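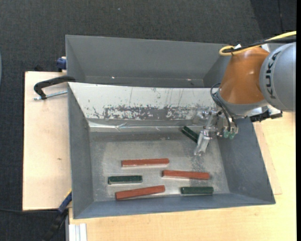
Long-simmering question for the home organization people: does sorting by length ever work for anyone? I moved my offcuts, curtain rods, tomato stakes and trim out of the corner of the garage in January, and I've been reading up on bins versus vertical racks ever since, which tells you how my winter went. I keep coming back to the gray bin with the six long bars lying in it and the second gray bin right behind it. One kind of thing per bin, lying down, on a table at a height where you don't have to kneel. My current system is a trash can full of sticks that falls over when the door slams. Budget is 200 dollars. Talk me into or out of flat bins.
- driftless_garage

Out of. Flat storage eats floor. A ten-foot wall of vertical slots holds everything you own and you can see the ends of it. Flat bins hold whatever was on top when you bought them, and under that is archaeology.
- plumbbob

plumbbob has been selling the vertical gospel on this board for years and I've seen his photos. Half of his slots have one dowel in them. You can see the ends of things, sure. The end of a closet rod looks like the end of a broom handle looks like the end of a flagpole bracket extension from 2 houses ago.
- mrs_tansy

It's a nice dowel.
- plumbbob

I did flat bins. They work if you do two things: keep them shallow, and never stack them. The second you stack them you have built a very heavy filing cabinet with no drawers. Mine are the Trurnitz utility trays, on a bench against the back wall. Tomato stakes in one, trim in another, curtain hardware in the third. I've had them three years and only one has become the miscellaneous bin.
- okra_winfield

There's always a miscellaneous bin. I label mine that way now and it saves time.
- kettleandtwine

Metal or plastic though? I had plastic under-bed boxes full of baseboard and the bottoms bowed so badly the lids popped off on their own. Scared the dog.
- halfinchshort

Metal, if the garage gets cold. Plastic gets brittle. Edwards Supply out on the county road had steel ones marked down to 69 each last time I was there, dented corners, who cares. That gets the OP two and leaves enough for a decent label maker he'll use for one weekend.
- okra_winfield

Three shelf brackets and a 2x4 cost less than lunch. Lay the long stuff across the brackets at head height. Done. I don't understand why a stick needs a container.
- gruffalo_dan

Because at head height it's a stick at head height, Dan.
- mrs_tansy

I have had brackets since we moved to Ivmont and have been hit by a falling stick exactly zero times. The ladder, yes. That was a different bracket.
- gruffalo_dan

OP here. Appreciate the input, some of it. To answer the questions: garage is unheated, single car, and the car does in fact live in it, so the floor space argument lands. I have maybe 5 feet of bench I could give up, but that bench is where the recycling goes to wait. Longest thing I own is a piece of crown molding I've been saving for a room I no longer plan to finish.
- driftless_garage

Throw out the molding.
- plumbbob

I can't throw out the molding.
- driftless_garage

Then you don't have a storage problem, you have a molding problem. Seriously, before you buy a single bin, put everything on the driveway and get rid of anything you can't name a use for. I did this last spring and filled the back of the truck. The Doltetby transfer station takes wood scrap before noon. I came home with less than I left with, plus a perfectly good oar somebody had dumped there.
- kettleandtwine

One oar?
- halfinchshort

It went in the miscellaneous bin.
- kettleandtwine

Middle ground nobody will like: vertical for anything over six feet, one shallow bin for everything under. Long things lean in a corner with a strap across them, short things lie down. The strap matters. That's what's missing from your trash can setup, and it costs four bucks.
- secondcoat

I like it, which proves you wrong. Only objection is that every short thing ends up on the floor next to the bin, because opening the car door is easier than walking around it.
- mrs_tansy

Still say wall slots.
- plumbbob

Update: bought one bin from Edwards and a strap. The bin is full. Strap is holding the molding. Does anyone have opinions on where recycling should wait?
- driftless_garage

Brackets.
- gruffalo_dan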